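Spring feed round-up, 3 April 2020

Quick one this month, the hens are taking up most of the day and the rest goes on queueing for feed. Lots of you have written in asking the same few things so am going to answer them all in one go.

First - feed. Yes, the mill at Tretau is still open. Collection only, ring ahead, pay by card over the phone and they'll put it out on the pallet by the gate for you. Layers pellets fine, growers crumb fine, mixed corn a bit hit and miss. Please don't buy more than you need. A bag goes stale quicker than people think once it's open, and mouldy feed is worse than no feed. Metal bin with a proper lid, up off the floor, and finish the old bag before you tip the new one in on top.

If you do run short of pellets for a day or two, don't panic. Wheat, some greens, plenty of grit. They'll lay a bit less. Not bread please, and nothing that has been through your kitchen - it's against the rules for anyone keeping hens in this country, even just three in the back garden. Veg straight from the plot is fine.

Eggs. Everyone suddenly has too many or not enough. Ours went from not much in February to silly amounts, the Dulov browns especially, they don't know when to stop. Don't wash them if you're going to keep them. Wipe off anything nasty with a dry cloth, pointy end down, somewhere cool. If you're giving them to neighbours leave them on the step and go. Dated in pencil if you can be bothered.

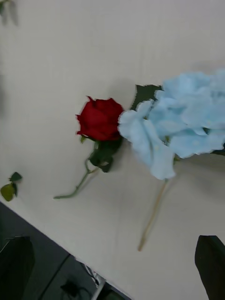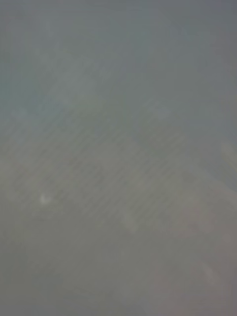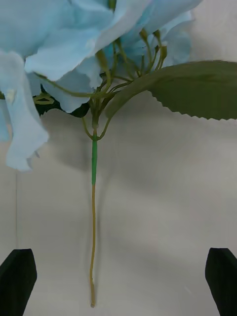
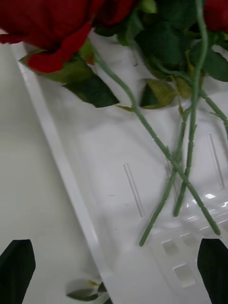 Broodies next, as its the season. Had one sit tight on nothing at all for a week before I twigged. Signs are the usual - flat as a pancake in the nest box, growls at you, bare patch on the chest, comes out once a day for one enormous poo and a drink. If you don't want chicks, get her off sooner, not later. Wire-bottomed crate, raised on a couple of bricks so the air gets under her, food and water, no bedding. Usually two or three days does it. Cold water dunking I don't do and wouldn't advise.

If you do want chicks, think hard about it first. Half will be boys. Where are the boys going to go? The sales are all off and rehoming cockerels was bad enough before. Somebody asked if a hen will take day-olds from a hatchery - often yes, slipped under her after dark, once she's sat a good couple of weeks. But have a heat lamp ready in case she says no.

Red mite. Starting early, it's been that mild. Go out with a torch after dark and look at the ends of the perches, where they slot in. Grey dust that looks like cigarette ash, that's them. If you squash it and get a red smear you've got a problem. I strip the house out completly, hose it, let it dry, then powder in every crack, and then do it all again a week later for the ones that have hatched since. Felt roofs are the worst, you never get them out from under there. When ours finally goes it's getting corrugated sheet.

The new run, as several of you asked. It's up! Posts came from the Lirance yard before they shut and we've used 40 metres of weldmesh with a skirt laid flat on the grass outside, pegged down. Fox tried it the second night, you could see where he'd scratched, then gave up. Chicken wire keeps chickens in, it doesn't keep a fox out, so spend the money on the mesh and save it somewhere else. Door opens inwards which I now regret every single morning with a bucket in each hand.

Water - change it daily even if it looks fine. A splash of cider vinegar in plastic drinkers only, never galvanised. Keep them in the shade now the sun's got some strength, the green slime comes on fast.

Point of lay pullets. The Mahama farm list is full, they had 1,282 enquiries in two weeks and have stopped answering the phone, so please stop ringing them. They'll open it again when they can. If you've never kept hens and want some because the shops were out of eggs, maybe wait a bit. They live for years and they need seeing to twice a day, Christmas included.

Swap table is cancelled for April obviously. I've got two galvanised feeders and a small ark that needs a new floor, free to anyone who can use them, drop me an email and I'll leave them by the gate. Collect whenever, mind the gander.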